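Teaching by Hand at Jevthorpe

Flostach records its training runs in pairs. In the first, an operator takes hold of the arm and guides it through the task. In the second, the same task is driven from a chair by remote control. The Jevthorpe office has logged 231 runs since March, and nearly 40 were thrown out for jerky motion near the grasp.

Evangelia Politis, who runs the sessions, prefers remote control for work close to the floor. "When you push the arm by hand, you lean on it, and the lean ends up in the data," she says. Her operators work in blocks of six runs and then swap.

Thin plastic is the current problem. It folds under the fingers, and the point of contact shifts from one attempt to the next. Politis now asks for three slow approaches before any attempt to close the gripper. 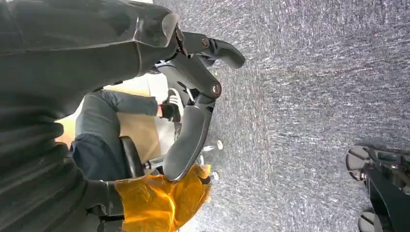 The two-finger gripper near a crumpled piece of orange plastic on the office carpet.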